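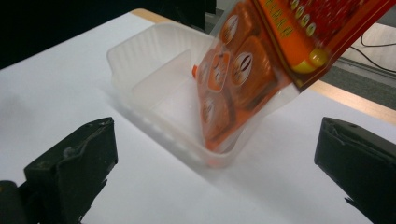 Do you need a force sensor to build a gripper that can handle light packaging?
Motor current is enough for most of it, provided the fingers are stiff and the current limit is set per object class.

Speaker notes, shared workshop evening, 30/09/2026
Ashraf Bensaid

Opening. Say what the talk covers: a parallel gripper built on a workshop bench, the drive electronics, the logging, and the faults. Skip the history of the project. Anyone who wants it can ask at the break.

Slide 2 - mechanics
One motor, one lead screw, 2 fingers on a shared rail. The first fingers were printed thin and flexed at the tip, so the current reading rose late and the wrapper was already creased by then. The current version is blocky on purpose. Black, matte, beveled at the edge. They pick up scuffs and this has had no effect on grip.
Pass the old finger along the front row. Ask for it back.

Slide 3 - drive
Board is the Drevard, firmware is our own fork, called Custireo. Current is sampled in the same loop that updates position. Mention that the earlier firmware sampled it in a separate task and the two drifted apart under load. That bug took most of January.
Limit for snack packs: 700 mA. Boxes can take more. Soft wrappers with air in them need a slower close, same limit.

Slide 4 - work surface
White table covering, translucent white tray. Cheap, easy to wipe down, and a poor choice for vision. A frosted tray on a white top gives the edge detector very little to hold on to. The soft shadow at the base of the tray is often the strongest line available. Strongly colored packs, orange or red, segment without trouble. The tray is the hard part.
Someone will suggest a dark mat. We tried one. It fixed the tray and broke the exposure on the black fingers, which then merged with the background. Srivastava's fix was a strip of tape on the tray rim. Ugly, works.

Slide 5 - motion blur
Lower end of a pack going into the tray blurs when the exposure is long. Printed lettering goes first, large round logos survive longer. Do not build anything that depends on reading text during a transfer. Read it before or after.
Shorter exposure needs more light, and more light brings glare off the clear parts of the wrapper - diffuse panels only.

Slide 6 - results
3,000 logged cycles on the bench. 2,976 completed without a manual reset. The remaining ones are in the table on the slide, grouped by fault. Do not read the table aloud. Point to the row for stalled closes and explain that a loose coupling screw caused nearly all of them. Thread lock, then no repeats.
If asked about damage to the packs: creasing was logged by eye and the numbers are not good enough to show.

Slide 7 - what is still wrong
Homing switch is too close to the end of travel. Camera cable has no strain relief at the bracket. The calibration script by Prada assumes the table is level and ours is not. Shim under the rear leg for now.

Demo
Power supply on first, board second. Wait for the home move to finish before touching the tray. If homing fails twice, drop the demo and go to the recorded run.

Questions
Parts list and firmware are in the workshop's shared folder. Finger files are in there too, both versions, old one marked as such. Spare coupling is in the drawer under the lathe.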